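Search this site Enter keywords Go

Household textile labelling rules to change in October

Sellers of bed linen and woven throws in the Koltesero district will have to state fibre content and wash shrinkage on the outer packaging from October, under revised trading rules published on 19th September.

The rules cover sheets, pillowcases, bedspreads and table cloths sold by shops, market stalls and online sellers based in the district. Each pack must show the percentage by weight of every fibre that makes up more than a small trace of the cloth. It must also give the expected change in length and width after a first wash at the temperature printed on the care label.

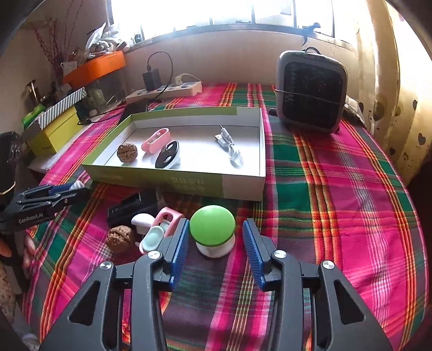 Small items on a plaid sheet. Checked bed linen is covered by the new rules.

Until now, the district required only a care symbol and a country of origin. A check of goods on sale earlier this year looked at 363 products and found that 14 carried no fibre information of any kind. Others used general terms such as "soft blend", which will no longer be accepted.

Multi-coloured cloth is treated separately. Where a fabric is woven from dyed yarns, the seller must state whether the colours have been tested for bleeding in water. The test involves washing a sample next to undyed cloth and comparing the undyed piece with a standard grey scale. Printed fabrics are subject to the same test, but with an added rubbing stage. 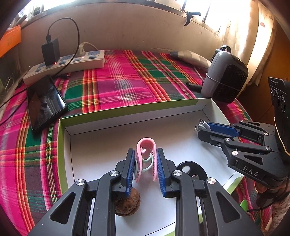
Plaid cloth in several colours, with a shallow cardboard box.

Testing may be done by the maker or by an outside laboratory. Zornden, a laboratory in the district, has set its fee at 100 per fabric and expects to handle some 2000 samples in the first year. Ollico, which supplies linen to smaller shops, said its autumn stock had already been relabelled. Jang, a weaving firm, has asked for more time to deal with short runs and end-of-roll pieces.

Stock packed before the start date may be sold without the new label until supplies run out, provided the seller can show a dated delivery note. Second-hand goods and items made to order are exempt.

Last updated: 19 hours ago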